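Chapter 8
Hands at Prayer

What you will meet in this chapter
How gesture carries religious meaning
Open, joined and occupied hands
Reading a gesture in its setting
Field study: the Ullberg notebooks

Before you read any further, put your pen down and set your hands the way you would if someone asked you to pray. Don't think about it for too long! If you grew up in a praying household your hands probably went somewhere on their own, and if you didn't, they may have gone to whatever you've seen in films or on greeting cards. Either way you have just drawn on a body of knowledge that is thousands of years old and that most people carry about without ever having studied it.

We spent the last three chapters on words: creeds, chants, sermons, the recited names of God. Words are wonderful evidence, and they have had the lion's share of scholarly attention for a long time, partly for the simple reason that scholars work in words themselves. But walk into a temple, a mosque, a gurdwara or a country church while worship is going on and much of what is happening is being done with the body. People bow, kneel, stand, wash, turn, sway. And their hands are hardly ever idle.

Three broad families of gesture will keep us busy. In the first the hands are open. The early Christian figure known as the orans stands with arms lifted and palms outward, and you can still see a priest take up something very like it at the altar. Many Muslims raise open hands, palms up, in the personal supplication called du'a. In the second family the hands are joined, palm to palm or finger through finger. In the third they are occupied: a string of beads is passed through the fingers, a prayer wheel is turned, a lamp is circled in front of an image. The families overlap, and half the fun of fieldwork is finding a gesture that refuses to stay in the box you've made for it.

A word of caution is needed at this point. Gestures that look the same can have quite separate histories. The joined palms of the Hindu and Buddhist añjali are used for greeting as well as for worship, and they belong to a long South Asian story. The joined palms of Latin Christianity became common in the Middle Ages, and many historians connect them with the ceremony in which a vassal placed his hands between those of his lord. A traveller who saw both and concluded that they "meant the same thing" would have missed nearly everything worth knowing. (Plenty of travellers did just that, and we will read a few of them in the second half of the chapter.)

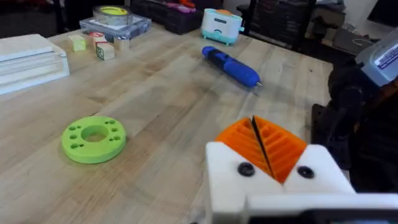 Joined hands reward close looking, and the first thing to look at is the join itself. Do the palms lie flat on each other, or is there a hollow between them? Teachers in several traditions care a great deal about this. In some Buddhist schools a pupil learns to leave a small space, as if a bud were being held, while other teachers ask for firm and even contact from wrist to fingertip. Train your eye on anything where two matching parts come together. The orange fingers of the gripper meet along a narrow dark slit, and their angled ridges form a V-shaped notch between them, so a quick note reading "closed" would leave out most of the form. Do the same with hands. Note where they touch, where they part, which way the fingers point, and whether the thumbs are crossed or side by side. Write it down at the time, too, for memory tidies gestures up with amazing speed.

Next comes height. Hands joined at the chest, at the lips and above the crown of the head may mark three different grades of respect within a single service. In some settings the height depends on who or what is being addressed, so that a teacher is greeted at one level and an image of the divine at another. Then there is duration. A gesture held through a whole litany is doing different work from one that flickers past on the way to a seat, and worshippers themselves will often deny having made the second kind at all. They aren't being evasive. Habit has simply carried the gesture below the level of notice, and that makes it all the more precious to a student of religion.

Our field study for this chapter comes from the Ullberg notebooks, a collection of 3,809 short observations made at the hill shrine of Pisiner and in the parish of Murín on the valley floor. The two lie within a morning's walk of each other, and plenty of families attend both. The notebooks are a delight. They record hands warmed in sleeves before a blessing, hands slapped by grandmothers, hands joined around a hat. One run of 63 entries follows the June procession from Murín up to the shrine, and in it you can watch people change their gesture at the stone bridge, where parish custom gives way to the custom of the hill. They interlace their fingers below the bridge and open their palms above it, and several told the observer that they had never been taught to do so.

Later on we will set this material beside the Ekerura hymn cycle, whose verses tell singers what to do with their hands line by line. The comparison is a lively one. In the first case we have gestures without instructions, and in the second we have instructions and must work out how far anybody followed them.

Key terms for this chapter: añjali, du'a, gesture, orans, posture, supplication.

Warm-up activity
Attend or watch a recording of one act of worship from a tradition that isn't your own, with permission where it's needed. Choose one person leading and one person in the congregation. Keep a page for each and record only what their hands do, leaving meanings for a second page. Bring both pages to your first tutorial on section 8.2, and expect your neighbour to have seen something you didn't.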